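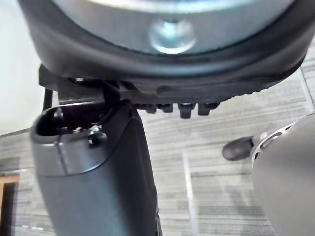 Brukstead Flarnis Two-Arm Platform for Room and Laundry Tasks

The Flarnis is a two-arm mobile platform supplied by Brukstead for trials and daily use in furnished rooms. It is intended for hotels, residential care providers and training facilities that wish to test clothing pickup, bed clearing and similar work before committing to a larger purchase. Each arm has seven joints and carries its own gripper and wrist camera. A head camera provides the wider view of the room.

Configurations

The platform is offered in two configurations. The Standard configuration includes both arms, the base, the charging dock and one operator license. The Extended configuration adds a second battery and a set of spare finger parts. Upgrades from Standard to Extended may be ordered at any time during the service term and are billed at the difference in list price, plus delivery.

Orders for either configuration should state the floor covering, the type of furniture in the rooms and the kinds of items to be handled. Soft goods, clothing in particular, call for a different finger set from boxed or rigid goods, and a change after shipment is charged separately. 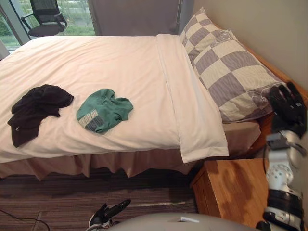 Planning the Room

The base requires a clear path of 105 centimeters on at least one long side of the bed or table. Striped or patterned carpet is acceptable. Loose cables should be moved to the wall or covered before the platform is driven, and chairs on casters should be placed out of the working path. Bed skirts and long curtains may remain in place, provided that they are noted on the site form.

Lighting should be even where possible. Large windows do not prevent use of the platform, although sites with strong direct sun are asked to arrange for curtains or blinds on the working side.

Service and Wear Parts

Fingers, pads and wrist fasteners are treated as wear parts. The finger joints and the wrist mounting are to be inspected every 1000 operating hours,

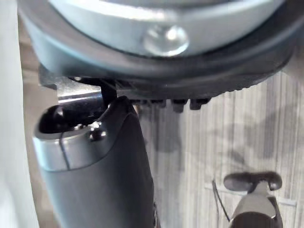
and the result is to be entered in the service log supplied with the unit. Inspection may be carried out by trained site staff – the course is included in the purchase price – or by Nair, the authorized service partner. Damage caused by use without a completed log is excluded from the warranty.

Budgeting

Buyers should plan for the platform itself, delivery and setup, the annual operator license and a yearly allowance for wear parts. Software updates are included while the license is current. Leasing is arranged through Bukus on terms set out in a separate schedule, and leased units carry the same service requirements as purchased ones.
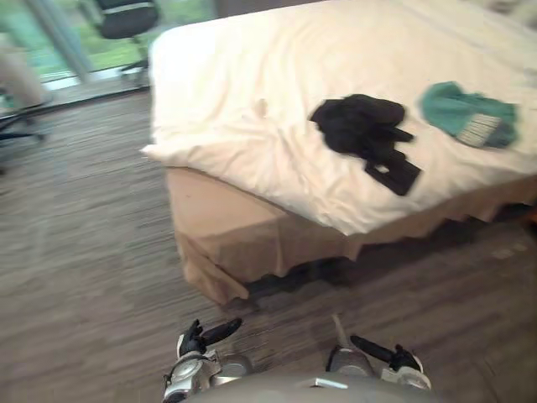

Clothing on a double bed, with both grippers at the near side.

Quotations and Site Visits

Requests for quotation are handled by Cheuk-hei Fu, Equipment Sales, Brukstead. A completed site form should accompany each request. Prices quoted under the September schedule remain valid for orders received by November 1, 2025. Site visits are available on request – travel costs are credited against a confirmed order.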